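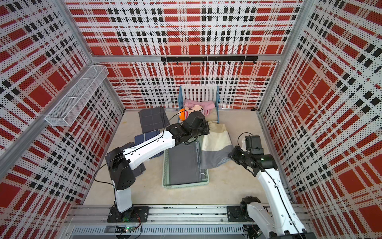

Red, white and black plaid wall panels, hook rack on the rail

Ticket: Kutcombe label printer skips every other label
Opened by: Petronella Le Roux
Status: waiting on reporter

Hi all, me again! The Kutcombe has started feeding a blank after each printed label, so a roll of 200 now gets me half of what I paid for. It began in November, right after I let Flarner update itself to build 445 (I know, I know, I should've read the notes first).

What I've tried so far:
Power off, unplug, wait, plug back in. Same thing.
Cleaned the gap sensor with a dry swab. Same thing.
Swapped in a fresh roll from Geagea, the same stock I always buy. Still skipping.
Printed the built-in test page with the USB cable pulled out. No blanks at all! So I'm pretty sure the printer itself is fine and it's something Flarner is sending.

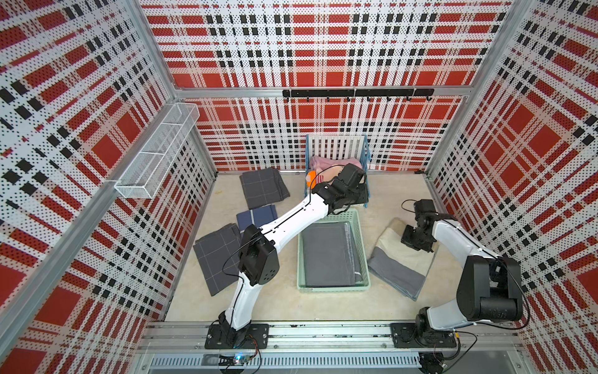 Update, 2:15 pm. I dug through the settings and found the label height had gone from 21 mm to 14 mm, and the gap setting was on "auto". I typed 21 back in, hit save, closed the program, opened it again and it said 14. Grr. I did that a few more times in case I was missing a button.

Update, 4:40 pm. Jarnilari support wrote back and asked me to rename the old profile folder and let Flarner build a new one. Did that, and the height sticks now, even after a restart. The first strip came out with no blanks, but the longer batch started skipping again near the end, so please don't close this yet. I've attached the log and both profile folders. Is there a way to go back to the previous build without losing my templates? I've got more than a year of them in there and would really hate to redo the barcodes.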